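Handbuch > Tripmaster Pedard > Einrichtung > Abschnitt 4: Kalibrieren und erste Fahrt nach Roadbook

Geteilt: 40 · Kommentare: 4

Der Abschnitt setzt voraus, dass der Tripmaster fest montiert ist und der Radsensor ein Signal liefert. Beim Drehen des Vorderrads von Hand muss das Raddreieck in der Anzeige blinken. Blinkt es nicht, bitte zuerst den Abstand zwischen Sensor und Magnet prüfen (siehe Abschnitt Montage).

Die Roadbooks der Reihe Chidiac geben alle Abzweigungen in Kilometern ab Startpunkt an. Auf Schotterwegen ohne Beschilderung ist der Kilometerstand oft der einzige Anhaltspunkt. Eine kleine Abweichung im Radumfang summiert sich über einen Tag so weit, dass man an der falschen Furt steht. 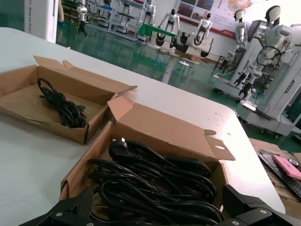

Nudthorpe, im November

Radumfang kalibrieren

Ab Werk ist der Wert 2861 eingestellt. Er passt zu keinem bestimmten Reifen und dient nur als Ausgangspunkt.

1. Reifendruck auf den Wert bringen, mit dem die Tour gefahren wird. Fahrzeug voll beladen, auch mit Wasser und Kraftstoff.
2. Eine Strecke mit bekannter Länge aufsuchen. Geeignet ist eine Landstraße mit Kilometersteinen, möglichst gerade und ohne Kreisverkehr.
3. Am ersten Stein anhalten, Taste TRIP gedrückt halten, bis die Anzeige auf null springt.
4. Bis zum letzten Stein fahren, gleichmäßig und ohne Spurwechsel. Anhalten, Wert ablesen und notieren.
5. Menü RAD öffnen, die wahre Streckenlänge eingeben und mit OK bestätigen. Das Gerät rechnet den neuen Umfang selbst aus.
6. Dieselbe Strecke zurückfahren und vergleichen. Bleibt ein Unterschied, Schritte 3 bis 5 wiederholen.

Hinweis: Nach einem Reifenwechsel muss neu kalibriert werden, auch bei gleicher Größe. Abgefahrene Reifen haben einen kleineren Umfang als neue.

Achtung: Das Menü RAD nur im Stand bedienen. Während der Fahrt gehört das Gerät in die Hand des Beifahrers.

Stromversorgung unterwegs

Der Tripmaster läuft am Bordnetz. Der eingebaute Akku überbrückt Pausen mit ausgeschalteter Zündung und ersetzt das Bordkabel nicht. Für Übernachtungen mit Netzanschluss kann das Steckernetzteil verwendet werden.
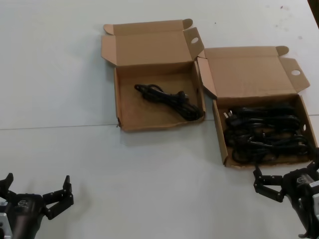

Das Bordkabel wird vor jeder Tour auf Knickstellen geprüft, vor allem dort, wo es durch die Spritzwand geht. Ein Ersatzkabel gehört ins Fahrzeug, griffbereit und nicht unter der Campingausrüstung. Zum Verstauen genügt ein flacher Karton mit Klappdeckel wie der linke auf dem Tisch; in eine solche Form passen auch Sicherungen und der zweite Radmagnet. Kabel locker in Schlaufen legen und nicht um das Gerät wickeln. Wer in der Dämmerung sucht, ist froh über eine Beschriftung außen auf dem Deckel.

Roadbook laden und starten

1. Roadbook auf der Speicherkarte in den Ordner ROUTE kopieren. Unterordner liest das Gerät nicht.
2. Karte einsetzen, Zündung an, warten, bis die Startseite erscheint.
3. Route wählen. Für den ersten Versuch eignet sich die Schleife Kokport – Nudthorpe, die durchgehend befestigt beginnt und erst hinter dem Viehgitter auf Schotter wechselt.
4. Genau am beschriebenen Startpunkt anhalten. Bei der Schleife ist das die Einfahrt zum Parkplatz in Kokport, nicht die Tankstelle davor.
5. TRIP auf null setzen, dann Taste START drücken.
6. An jedem Kontrollpunkt den Stand vergleichen. Weicht er ab, mit den Pfeiltasten auf den Wert im Roadbook stellen.

Hinweis: Wer umdreht, schaltet vorher auf RÜCK. Das Gerät zählt dann abwärts, und die Angaben stimmen wieder, sobald man die verpasste Abzweigung erreicht. Vergisst man das, hilft nur der letzte Kontrollpunkt.

Achtung: Das Roadbook kennt keine Sperrungen. Nach Regen können die Furten unpassierbar sein. Tiefe zu Fuß prüfen – im Zweifel umkehren.

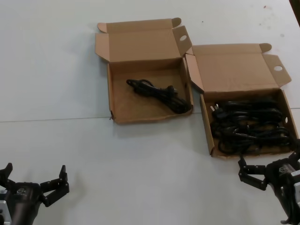
Aus dem Kreis der Nutzer kam der Einwand, der Abgleich an jedem Kontrollpunkt sei übertrieben; auf der Schleife reiche es, am Viehgitter und an der alten Brücke nachzustellen, dazwischen laufe der Zähler sauber mit. Auf festem Schotter trifft das zu. In tiefem Sand dreht das Rad durch oder schiebt, und der Stand läuft schneller davon, als man denkt. Wir bleiben deshalb bei der Empfehlung aus Schritt 6.

Fahrt beenden

1. Am Ziel STOPP drücken und warten, bis SPEICHERN erlischt.
2. Erst danach die Zündung ausschalten.
3. Kalibrierwert ins Bordbuch eintragen, zusammen mit Reifendruck und Beladung.

Wird die Zündung zu früh ausgeschaltet, fehlt der letzte Teil der Aufzeichnung. Die Kalibrierung bleibt erhalten. Weiter mit Abschnitt 5: Wegpunkte selbst anlegen.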